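Kalkidan Shiferaw
A thread on the gripper that wouldn't let go 🧵
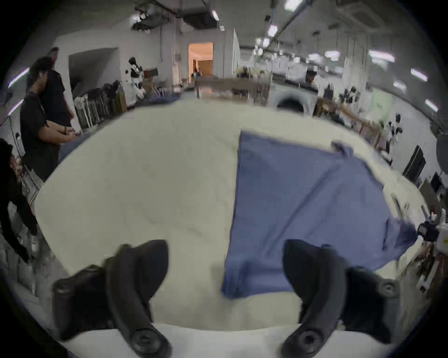

Robot safety · Folding table

1/ Several of you asked why I went quiet in October, so get a cup of tea, it's a bit of a story. We'd been doing cloth handling in the hall at Lalholm, mostly garments, and I was rather pleased with how it was all going.

2/ Then one afternoon a gripper closed on a sleeve and stayed closed. I sent the open command. Nothing. I sent it again (of course I did, we all do) and the software cheerfully told me the jaw was open while I stood there looking at a very shut jaw!

3/ My colleague reached in to ease the cloth free, which I'd have done too, and right then the queued commands all arrived together. Open, close, open, close. It caught the side of a finger. A bruise and a fright, thank goodness, and plenty of biscuits afterwards.

4/ So, the fault. We went back through the log and found 856 messages sitting in a queue behind one stalled reading. The Gruda controller was still reporting the last position it had been asked for. It hadn't measured a thing.

5/ Verbeke, who look after our controllers, were lovely about it and had a fix to us by teatime the next day. Old commands are now thrown away after 60 milliseconds, and the screen shows the measured position or a big ugly question mark. I'm very fond of that question mark.

6/ We changed our own habits as well. Power off at the switch before any hand goes near a jaw, and you say "off" out loud so the others round the table hear you. It felt silly for a morning and now I catch myself doing it with the toaster.

7/ We've run 98 garments since and had four stalls. Each time the question mark came up, the jaw stayed put and the cloth waited for us.

8/ If you're running Grokia software with a similar setup, do please check what your "open" message is really telling you. Happy to share our checklist, just reply and I'll send it over this evening once the little one's in bed x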